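Clastness – questions and replies from readers

Search this site Enter keywords Go All topics

Shelf picking: why does training on sideways views help with upright ones as well? 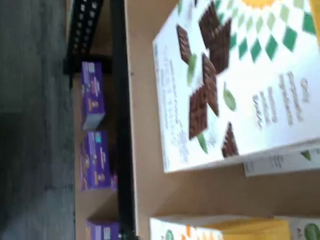 Shelf view with the packaging turned sideways, a big chocolate box and other packs on the main shelf and purple boxes on the lower one.

Print this page E-mail this page

Posted by prernis_reader, 19th June

Hello all, and thank you in advance for your patience, because I am coming to this from the warehouse side and not from the computing side. I have been working my way through the Kasten write-up on grocery shelves (the long version, with the appendix, which I printed out and then managed to leave on the bus) and there is one result in it that I can't get comfortable with, however many cups of tea I throw at it.

As I understand the method, they took a set of shelf pictures and taught the picking system to say which pack it was looking at and where it should take hold. One version was trained only on pictures where the packs stand the right way up. The other was trained on a mixture, with a good share of views like the one I've put at the top, where the printing runs up and down or off at an angle. They kept the total the same for both, 3009 pictures, so the second version didn't get any extra help in that way.

I expected the mixed version to be better at sideways shelves, and it is. What I did not expect is that it is also better on the ordinary upright ones. It failed on 17 of the upright test picks, and the upright-only version failed on 56 of the very same ones. To my simple way of thinking, if you spend part of your lessons on something else, you should be a little worse at the main subject. My daughter learnt the recorder and the cello in the same year and I can tell you what that did for the recorder.

So what is going on? Is it something real about how these systems learn, or is it a quirk of the shelves they happened to use? We have a small trial planned at Prernis for September, with a Handora arm, and I should like to know whether I ought to be asking for sideways pictures from our own aisles, or whether I would be wasting a fortnight of somebody's time. If anyone has tried it on cartons that are mostly plain I would be especially glad to hear, as ours are a good deal duller than chocolate.

Replies to this post

Elfriede Strobel

What a nice thing to be asked, and I am sorry about your appendix. I worked on something close to this for a few years, with tins and cartons, and we saw the same pattern, though our gap was smaller than the one you quote. I'll tell you how I think of it, and you must forgive me if I go the long way round.

When every pack in the lessons is upright, the system can get by on habits that have very little to do with the pack. It may come to expect lettering in level lines, for instance, or the brand at the top, or a strong upright edge on either side. Those habits work beautifully until a pack leans a bit, or one stands half behind another, and then the system is lost. People call this a shortcut, and it is a fair word for it. Upright tests are full of small troubles of that kind, even though we call them upright.

Now look at the big white box in your picture. The lettering is hardly any use to you there. The small print is too faint to read, and even the chunkier text lines are blurry and run more or less up and down. But you can still tell it is chocolate! You have the broken squares with their grooves, and the green leaves dotted in between, and that fan of green diamonds, and all of that survives being turned. A system that meets plenty of views like it is pushed towards the artwork and the shape of the pack, and away from where the words happen to sit. It then carries that better habit back with it to the ordinary shelf.

The second thing, which I think gets too little room in the Kasten write-up, is the packs that run out of view. The big box goes off past the top and the right, and the white one under it shows only a strip with a little dark green leaf on it. If the grip is planned from the middle of the pack, as many are, then the system has to make a guess at where the middle would be. In our own work the sideways pictures had far more of these part-packs in them than the upright ones did, so I was never quite sure how much of the gain came from the turning and how much from the cropping. I would dearly love to see somebody take the two apart – same crops, no turning, and then the other way about.

Do check one thing before you lean on the figures. Find out whether the shelves in the test were also in the lessons. If the same three purple boxes turn up in both, with the same gap between them, then some of what looks like learning may be plain memory. I had a whole winter's results go soft on me that way and it was not a happy spring.

As for your trial, I'd ask for the pictures. It needn't be a fortnight. Two or three days in a couple of aisles would give you enough to see whether the curve bends at all, and if it doesn't you have lost very little.

tallshelf

You can just rotate the upright pictures on the computer. Takes ten minutes. Same result.

marlow_k

I'd go gently with the reply above mine, although I did think the same when I started and I can see the appeal. Rotating what you have does help, and you should do it anyway as it costs nothing. But we tried both on our test bench, and the turned-by-computer pictures got us only part of the way. When you turn a whole picture, everything turns together and every pack keeps the outline it had before. When the view itself is taken from a different place you get things like the slanted edge and the clipped-looking corner on that big white box, and a thin grey side face appearing along the bottom of it. The software can't invent a side it never saw.

Depth is the other one. In the picture there is a lower shelf with a thick black rail running between it and the main surface, and for gripping that rail matters more than any of the printing. Our early version was very pleased with itself for naming packs correctly and then planned its approach straight through the rail. We ended up scoring the two separately, right pack and reachable grip, and I'd urge you to do so as well, as one lumped-together score hid the trouble from us for weeks. I don't remember Kasten splitting them, but I read the short version, so please correct me if it's in your lost appendix.

On plain cartons: we had some, and the gain was there but weaker. With no artwork to fall back on the system uses edges and tape lines, and those look much alike whichever way up they are. If yours have any sort of printed mark on one face, try to have that face showing in a fair share of the pictures.

One last practical note, seeing as you mention a Handora arm. Decide before you start which way is 'up' in your labels, the shelf's or the picture's, and write it on the wall. We had two people labelling, each perfectly consistent, each using a different one, and it took me the better part of a week to put right.

prernis_reader

Thank you both so much, this is far more than I hoped for. I have asked for three days in the carton aisle, and I'll do the computer rotation too so that we can compare. I have also written to ask for another copy of the appendix. If the rail business is in there I will come back and say so, and I'll post our figures once the trial is done, good or bad.

Contact us Copyright Clastness Back to top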